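3.2 Table surfaces and the handling of liquids

The second part of the study dealt with tables on which people mix, pour or set down liquids. We chose these because the interviews in Section 2 had shown that most complaints about shared tables concerned marks left by drinks and dyes, and very few concerned scratches or dents. Residents of the Okabe and Merkell buildings were asked to keep a short diary of spills for the length of the study. Entries were made on a printed sheet kept near the table, and each entry gave the kind of liquid, the vessel it came from, and the time that passed before the table was wiped.

In all, 1742 entries were collected. Tea and coffee made up the largest group, followed by cooking liquids and then by paints and dyes. Entries with no vessel named were kept in the total but left out of the comparison of vessels. The sheets were typed up by one person and checked by Aoi Kikuchi, who also settled the cases in which the handwriting could be read two ways.

The vessels were sorted by shape. Wide open bowls formed one group, and narrow containers such as mugs and jars formed the other. A wide bowl is easy to work in, but its liquid has a large free surface and moves a good deal when the table is bumped. Objects left standing in a bowl were noted separately, as they tend to carry liquid over the rim when they are lifted out. Figure 4 shows a glass bowl of this wide type with brownish liquid in it, on a gray tabletop with a finely speckled surface.

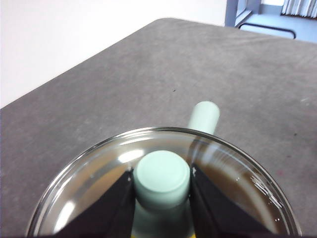
Figure 4. Wide glass bowl holding brownish liquid, with a pale green cylindrical object rising out of it.

Speckled surfaces raised a problem of their own. On a plain white top, residents found small drops easily and wiped them early. On a speckled gray top, a dark speck or a small reddish spot can pass for part of the pattern, and several diary keepers wrote that they had found marks only by touch. One resident of the Merkell building wiped the same spot on three evenings before deciding that it belonged to the table. We therefore recorded two kinds of mark - those a resident had noticed unprompted, and those found only when we went over the surface together at the closing visit.

For the bench tests we used sample boards from two suppliers, Toreo and Cliltel. Each board was marked off into squares, and a measured drop of black tea was placed in each square. Half of the drops were wiped at once with a damp cotton cloth. The others were left for 60 minutes and then wiped in the same way. No soap was used at this stage. The boards were then viewed under a ceiling lamp set at 500 lux and again at 200 lux, the lower value being closer to what we had measured in the residents' kitchens in the evening.

Marks from the drops that had been left to stand were visible on the plain boards at both light levels. On the speckled boards they were hard to find at the lower level, even for a viewer who knew which squares to look at. Boards from both suppliers behaved alike in this respect, and the results are pooled in the rest of this section.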